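I've been meaning to write up our pulpit swap all week (it's July, everything slows down, so no excuses!). Four times a year our little church in Garrido trades congregations with the Methodists over in Helten. They get our preacher, we get theirs, and whoever feels like it rides along to the other building.

This time I rode along. Helten is 30 minutes by the back road and I was still late, so I slid into a pew during the second hymn, sharing a book with a total stranger who sang alto like she meant it. 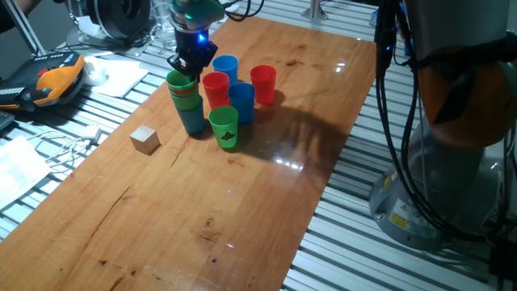 Stacked cups on the board, with more standing to the right.

The sermon was on the wedding at Cana, and I liked that the preacher spent most of it on the servants hauling water. I've heard that passage my whole life and always skipped right past them. We had 65 people in a room built for a lot more, and the singing still filled it.

Afterward there was lemonade and a long talk about whether our two churches should share a food pantry. I'm for it! Ours is only open Monday evenings and theirs has a real walk-in fridge. A few folks worry we'd lose something of our own, and I get that, I really do. 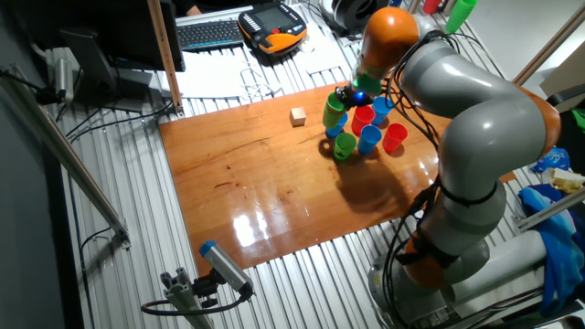 What stuck with me on the drive home was how much of the service I already knew by heart. Same creed, same Lord's Prayer (apart from "trespasses," where I came in loud and wrong). I'm going again in the fall, and I'm bringing my peach cobbler.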